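Keeping a screwdriver and small tools on a cloth-covered table

Rajkumari Mishra
Posted 03/12/2019

Hello everybody. I have a work table in the small room and I covered it with a printed cloth, because the top has old glue marks and I don't like to look at them. The cloth is nice, but now I have a problem with my tools. The screwdriver rolls when I put it down, and when I look for it I usually find it under the table. Small screws are even worse, they hide in the folds and I hear them fall when I pull the cloth.

I thought of three ways: a magnetic strip on the wall, a drawer under the table, or just a box on top. The wall is thin panel and I am afraid to drill it. The drawer from Urgate costs 148 and this is too much for me. So I am thinking about the box. But which size, and where do I put it so it doesn't take all my place? And how do I stop the cloth from moving? It is cotton, quite light, and I wash it every second week.

Thank you for any advice. Please write with simple words, English is my third language.

pelle_workroom

Use a box, it is the right idea. I have done it like this for two years and I didn't lose a screwdriver in this time (I lost other things, but these were not in the box).

Some points from my experience:

Take a box without a lid. If there is a lid, you will be too lazy to open it and the screwdriver goes again on the cloth. I also had a lid in the beginning and it went to the kitchen.

Choose low sides. You must be able to take the handle with two fingers. If the screwdriver is a little too long, let it lie across from corner to corner, this gives you more length than you think.

White or another plain color is better on a cloth with a pattern. My first box was gray with small flowers, and on a leaf print I was searching for the box itself.

For the place, I tried the corner and it was not good, my elbow pushed it down. Now it stays near the middle, a bit more to the far side than to me. The front part of the table is free for the work.

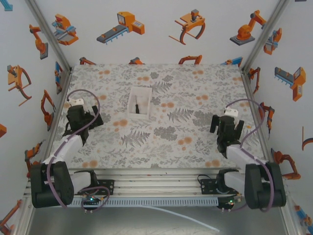
How to keep the cloth flat

Dark fern leaves or gray ones, it doesn't matter, every light cotton slides. I put a rubber mat below, the thin kind which is sold for carpets, and cut it a hand smaller than the table on each side. Before I used clips from Sovevo, but they stand out at the edge and catch my sleeve. Iron the cloth after washing, also the folds in the middle. If there is no fold, the screws have no place to hide.

tinaB_77

Why do you need a cloth on a work table? Paint the table.

oldhinge

I agree with the box, but don't put the screws together with the screwdriver. Every time you take it out you will move them and some jump over the side. I keep screws in jar lids. The Rosales coffee lids are deep enough, and the Erus ones are too flat, I don't recommend them.

About the wall: for a thin panel there are adhesive strips, but a magnet with tools on it is heavy. Mine held from January until the summer and then it came down in the night with a big noise. If you want to try, hang only two light tools on it.

And please shake the cloth outside before it goes in the washing machine. One small screw in the pump cost me a repair visit.

Rajkumari Mishra

Thank you all! I will take a white box and the rubber mat. Pelle, do you wash the mat too, or only wipe it?

pelle_workroom

Only wipe, with a damp cloth and a little dish soap. Let it dry fully before you put the cotton back on it, or you get a smell.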